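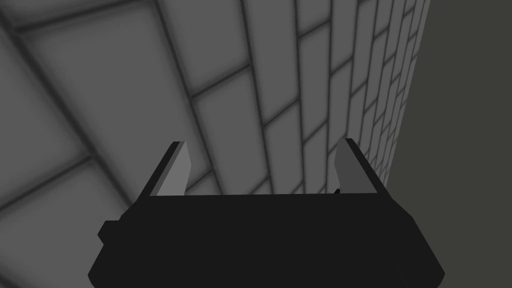 Black gripper with its jaws open, computer render.

Tudo's October update has a date problem, so I'm putting everything I know in one thread. Short version: if you play on console you may get it a day later than PC. 1/

The studio's post says the update goes live "on the 27th" and gives no time zone. Last season did the same thing and half my clan logged in to an old build and a dead countdown timer. 2/

I asked in the support channel. Jui-lin Yu from the community team answered that PC servers go down first for two hours and come back with the new season already on. Console follows once the patch clears on each store. 3/

So if you're in Europe on PC, plan for the evening. If you're on the US west coast, it's late morning. Console players anywhere should look the next day and be happy if it's sooner. 4/

What's in it: the Bratard map gets a full rework. The old harbor is gone and the rail yard takes up that whole side now. Loot is spread out more, which should help with everyone landing in the same two buildings. 5/

The new character is Hallgrímsson. Support class. Drops a shield wall that lasts 30 seconds or until it takes enough damage. The patch notes don't say how much damage that is. 6/

Unlock cost is the same as the last character. If you bought the season pass you get Hallgrímsson on day one. If not, you can save up tokens, and most regular players should have enough by now. 7/

The pass itself is still 100 levels. Daily challenges carry more points than before and weekly ones carry less, so you'll move faster if you play a little each day - bad news if you only get on once a week. 8/

Weapon changes. The Pruser rifle loses some range and kicks harder after the first few shots. It needed it. Shotguns are untouched. The burst pistol reloads faster but I doubt that brings it back. 9/

Ranked resets when the update lands. Everyone drops two tiers. If you're close to a rank reward, finish it before the servers go down, as points earned after the reset count toward the new season. 10/

Preload: PC yes, the day before. Console no. Make room on your drive either way. The last big patch needed space for a full second copy of the game while it installed, and mine stopped partway with an error that didn't mention storage at all. 11/

Ikechukwu Ekwueme asked in the replies if cross-play parties will work during the gap between PC and console. No. Both sides have to be on the same version. Your party will just show a version error until the slower platform catches up. 12/

Old event skins leave the shop at the same time as the reset. Unspent event coins turn into regular tokens at a poor rate, so spend them first if there's anything you want. 13/

I'll add the exact server time under this post when Tudo puts it up. Please reply here if you see it before I do - my notifications are on. 14/14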